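The settings in this section are for the Karnari drying cabinet with the standard door. If your cabinet has the older door with two handles, read the separate sheet that came with it before you continue.

## 4 Setting up and first drying

Please do section 3 (water outlet and levelling) before this section. The cabinet must stand level and the outlet hose must be connected.

### 4.1 Before you switch on

1. Take out the transport foam from the bottom of the cabinet and from behind the fan cover. There are 3 pieces. Keep them, you will need them if the cabinet is moved to another house.
2. Check that the filter is in its slot with the arrow pointing up.
3. Leave a free space of 100 mm behind the cabinet.
4. Put the plug directly in the wall socket.

**Caution:** Do not use an extension lead or a timer socket. The cabinet has its own timer, and it must be able to run the cooling stage to the end.

### 4.2 Running the cabinet empty

The first run is always made without clothes.

1. Close the door until you hear the click.
2. Turn the dial to AIR and press START. The fan starts after a few seconds.
3. Let it run for one hour with the window of the room open.
4. Turn the dial to WARM and let it run for one more hour.

A light smell during this time is normal and comes from the new seals. If the smell is strong or if it looks like smoke, pull out the plug and call the service point in Bekport.

### 4.3 Preparing the clothes

Spin the clothes well before they go in the cabinet. Clothes which drip will make the drying time much longer and the tray at the bottom can run over.

1. Separate thick things from thin ones. Towels and jeans should go on the lower rail.
2. Close zips and open buttons.
3. Turn dark and coloured cotton inside out.
4. Take each piece at two ends and open it to its full width, then let the folds fall out of it. Large pieces are easier on a table.
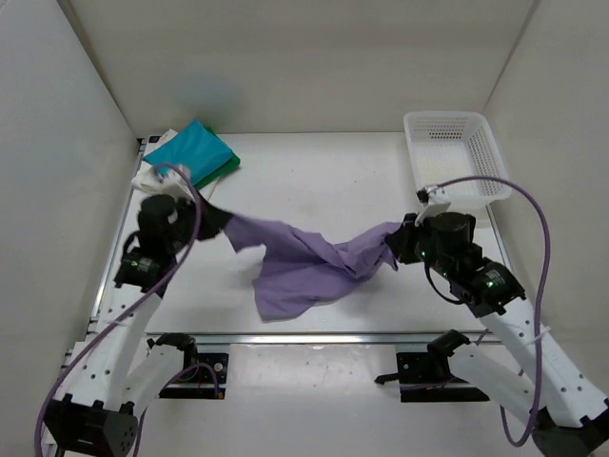 Page 31

5. Hang the piece on the rail so that the air can pass on both sides. Leave the width of a hand between pieces.
6. Push the rail back until it stops.

**Note:** Wool, silk and anything with a glued print should be dried on AIR only. Look at the care label first - it is always more important than the table in this manual.

### 4.4 Choosing the programme

| Dial | Use for | Rail |
|---|---|---|
| AIR | wool, silk, prints | upper |
| WARM | shirts, coloured cotton, bed sheets | both |
| HOT | towels, white cotton | lower |

The time is set with the small knob under the dial. For a half load on WARM, start with 2 hours. When you know how your clothes behave you can go shorter.

If the display shows 1,031 this is not a time and not a temperature. It is the number of the service message for a blocked filter. Clean the filter as in section 6, close the door and press START again. If the message comes back the same day, the fan sensor must be checked by the service.

### 4.5 Taking out and checking

1. Wait for the end of the cooling stage. The lamp changes from red to white.
2. Open the door slowly and stand a little to the side.
3. Touch the collars, pockets and seams. These parts dry last, and they can still be damp when the rest of the cloth feels dry.
4. Lay coloured cotton flat and smooth it with the hand from the middle to the corners. Follow the line of the stitching and pull the edge straight with the fingers.
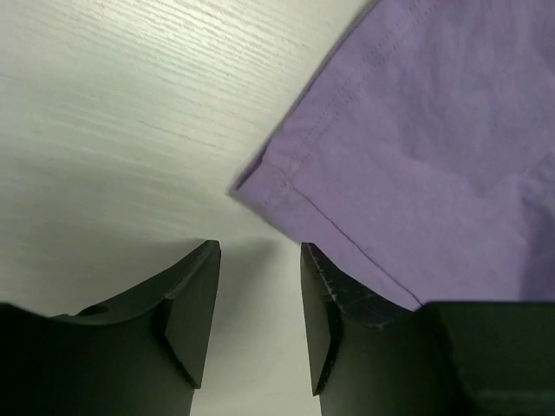
*Mayuree Kaewsai*
*Technical author, Karnari household manuals*

5. Put back anything damp for 20 minutes on AIR. Do not fold it before.
6. Empty the tray and wipe it.

**Caution:** The metal rails stay hot for some time after HOT. Keep children away from the open door.

### 4.6 If the result is not good

- **Clothes are still wet:** too many pieces on one rail, or the spin was too short. Check also that the outlet hose has no bend.
- **Hard towels:** reduce the time. Shake the towels once when they are half dry.
- **Marks from the rail:** use the Munshi rail covers (sold separately) and hang shirts on hangers.
- **One side is dry, the other is not:** the cabinet is not level. Go back to section 3.2.

For questions about spare filters write to Jirayu Saithong at the service point. Please give the serial number from inside the door, under the upper hinge.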